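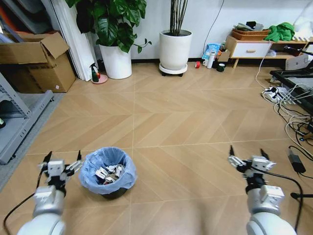 Hala Shawky: «Una carta archivada no prueba que alguien la leyera»

Roos Willems
2018-05-15
Compartido 40 veces · 4 comentarios

Hala Shawky me advierte antes de sentarse que no piensa hablar de «la voz de los olvidados». La frase figura en la nota de prensa con la que el consorcio de archivos de Dulidcombe presentó la correspondencia sobre la ley de inspección lechera, y ella, que ha pasado buena parte de su vida laboral con esas carpetas, pidió que la quitaran. No la quitaron. «Me dijeron que ya estaba maquetada», cuenta.

El fondo reúne 2.000 cartas dirigidas a la secretaría del gobernador mientras se discutía el proyecto de ley. Escriben ganaderos, médicos rurales, maestras, un par de curas, el dueño de una fábrica de tapones y una cantidad notable de personas que no dicen a qué se dedican pero opinan con mucha seguridad sobre la temperatura de la leche. Según el relato oficial, el que se repite en los discursos, aquella correspondencia obligó al gobierno provincial a rebajar las exigencias para las vaquerías pequeñas. Shawky no lo cree, o por lo menos no cree que se pueda demostrar con lo que hay.

«El borrador más duro y el borrador rebajado existen los dos, eso no lo discute nadie. Las cartas también existen. Lo que falta es cualquier papel que una una cosa con la otra. Ni una nota al margen del secretario, ni un resumen para el gobernador. Hay sellos de entrada y punto. Y un sello de entrada lo ponía un ordenanza».

Le planteo que quizá el resumen se perdió. Asiente con poca convicción. «Quizá. En los archivos siempre se ha perdido justo lo que demostraría la tesis de uno. Yo he oído eso toda mi vida y lo he dicho también, cuando me convenía».

La carta más citada del conjunto es la de Iolanda Rocha, maestra en Sales, que explicaba al secretario por qué las familias de su escuela no podían pagar un establo con suelo de cemento. Es una carta muy buena, clara y con mala leche (el chiste lo hace Shawky, no yo). Calcula lo que costaría la obra a una familia con dos vacas, lo compara con lo que esa familia cobra por la leche y concluye que el proyecto, tal como estaba escrito, protegía sobre todo a las centrales grandes de Busholm. La han leído actores en la radio provincial y está en el libro de texto de secundaria.

«¿Y sabe qué contestó la secretaría? Dos líneas. Se agradece su interés y se toma nota. La misma respuesta, palabra por palabra, que recibió el señor de los tapones, que escribía para pedir que fueran obligatorios los tapones».

Pregunto si no es injusto medir a Rocha por la respuesta que le dieron. Shawky se queda un rato mirando la mesa. «Sí, un poco. Su carta vale por lo que cuenta de Sales. Ahí tiene usted precios, costumbres, quién ordeñaba, qué se hacía con la leche que sobraba. Es una fuente estupenda sobre el pueblo y una fuente muy floja sobre el gobierno. El problema es que se usa para lo segundo».

Hay otra versión, por supuesto. Mirjana Nikolovski, que firma el prólogo de la edición, sostiene que el cambio del borrador coincide demasiado bien con la llegada de las cartas para ser casual. Se lo leo a Shawky por encima de su propio ejemplar, que tiene el prólogo subrayado a lápiz. «Mirjana es una lectora magnífica y discutimos desde hace mucho. Pero las fechas que usa son las de las cartas, las que ponía el remitente. Si se usan las del sello de entrada, una parte llega con el texto ya cambiado. La carta de Rocha, por ejemplo. Salió antes y llegó después».

Eso no está en el prólogo. Tampoco está en la página del consorcio, donde la ficha de la carta de Rocha da una sola fecha, la del encabezamiento. Lo comprobé al volver a casa. El sello se ve si se amplía el reverso, aunque para llegar al reverso hay que dar con un botón que yo no encontré hasta la segunda tarde.

La plataforma es de Cloko, y de ella también quería hablar. El consorcio presume de que ahora cualquiera puede buscar en el fondo completo desde su cocina. He buscado desde la mía. «Leche» da resultados, «vaca» da resultados, «establo» da muchos menos de los que debería, y el apellido del secretario no da ninguno, cosa rara en un fondo compuesto por cartas que empiezan todas con su apellido.

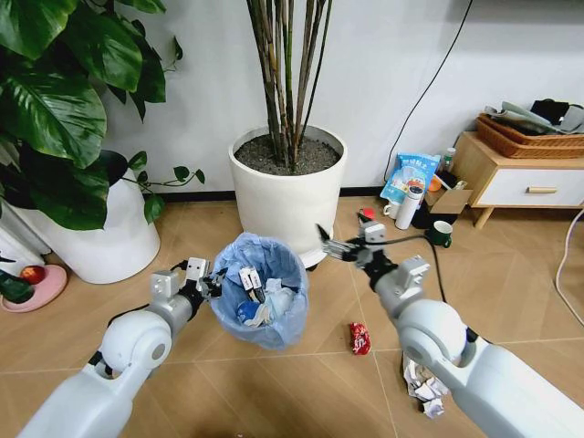
Shawky no se sorprende. «El reconocimiento de la letra manuscrita va bien con los que tenían letra de escuela. Los ganaderos de la sierra no la tenían. De manera que en las búsquedas aparecen los médicos, las maestras y los curas, y desaparecen los que ordeñaban. Luego viene un estudiante, hace sus recuentos y escribe que a los ganaderos la ley les importaba menos que a los médicos. Ya me ha llegado un trabajo que dice eso».

¿Se lo dijo al consorcio? «Por escrito». ¿Y? «Se agradece su interés y se toma nota». Se ríe, pero enseguida me pide que no lo presente como una gracia, que la respuesta fue más larga y bastante amable, y que prometieron una revisión en mayo. Estamos en mayo. Pregunté por esa revisión a la oficina del consorcio y me contestaron que el calendario «se encuentra en fase de redefinición». No sé qué significa eso y sospecho que quien lo redactó tampoco.

Volvemos a la ley. A Shawky le interesa más lo que ocurrió después de aprobarla, un capítulo que la edición despacha en una página. La norma rebajada dejaba la inspección en manos de los ayuntamientos, que carecían de inspectores. Las centrales de Busholm pagaban los suyos. En la sierra, según los libros municipales que ella ha ido leyendo por su cuenta, hubo lugares en los que la inspección consistía en que el alcalde firmara un impreso.

«Se cuenta como una victoria de los pequeños: les quitaron el cemento. Muy bien. Pero a cambio les dieron un papel que no valía nada, y cuando las centrales empezaron a exigir certificado para comprar, el papel del alcalde no lo aceptaban. Muchos dejaron de vender fuera del pueblo. Yo no digo que alguien lo planeara así. No tengo pruebas de eso y desconfío mucho de quien las tenga».

Le señalo que su propia versión también se apoya en libros incompletos. Los de Sales faltan, para empezar. Lo admite sin pelear. «Faltan, sí. Puede que en Sales todo fuera de maravilla y el alcalde se recorriera los establos de madrugada con un termómetro. Escríbalo si quiere. Lo que le pido a mi explicación es lo mismo que le pido a la otra, que se pueda ver el papel. Donde no hay papel me callo, o intento callarme, que me cuesta».

Aquí tengo que confesar cierta incomodidad. Salgo de estas conversaciones con la impresión de que la cautela absoluta tiene también su comodidad. Si solo existe lo que lleva sello, los gobiernos que no dejaban notas al margen quedan siempre exentos de haber escuchado, y también de haber despreciado. Se lo digo más o menos así. Responde que prefiere ese riesgo al de los discursos.

El discurso en cuestión lo dio el presidente del consorcio en la inauguración, y Shawky estaba en primera fila. Se habló de una administración que siempre tuvo las puertas abiertas. Se proyectó la carta de Rocha sobre una pared. Hubo queso.

«El queso estaba bien», dice.

Antes de despedirnos me enseña una carta que no ha salido en ninguna parte. Es de un hombre de la sierra, casi sin puntuación. No habla de la ley. Pregunta al secretario si sabe a quién hay que dirigirse para reclamar una vaca muerta por un carro de la provincia, y añade que ya ha escrito antes. En la carpeta no hay ninguna anterior. Lleva sello de entrada y no consta respuesta, ni siquiera la de las dos líneas.

Shawky la catalogó con el resto porque estaba en la misma carpeta, en «correspondencia sobre el proyecto de ley». Le pregunto si no habría que sacarla de ahí. «Habría que sacar bastantes. Pero entonces ya no serían 2.000 y habría que rehacer el cartel».

COMENTARIOS (4)

Imani Mussa
Mi abuelo tuvo vaquería cerca de Busholm y en casa siempre se contó que las centrales redactaron la ley y los demás pusieron el sello. Tampoco tengo papeles, así que supongo que la señora Shawky me mandaría callar. Buena entrevista de todos modos.

lector_serrano
Lo del buscador es verdad. He probado con el nombre de mi pueblo y me salen recetas. ¿Alguien sabe cuál es el botón del reverso?

Roos Willems
@lector_serrano Es la flecha pequeña que está debajo de la miniatura, a la derecha. Solo aparece después de ampliar la carta.

M. Nikolovski
Agradezco el tono, pero preciso una cosa: en el prólogo digo que las fechas «sugieren» una relación, no que la demuestren. Y Rocha escribió más de una vez. La carta famosa llegó tarde; de la otra todavía no tenemos el sobre.

Cargar más comentarios

Usamos cookies propias y de terceros para mejorar su experiencia. Si continúa navegando, consideramos que acepta su uso. Aceptar · Más información

Reciba nuestro boletín semanal en su correo. Suscribirse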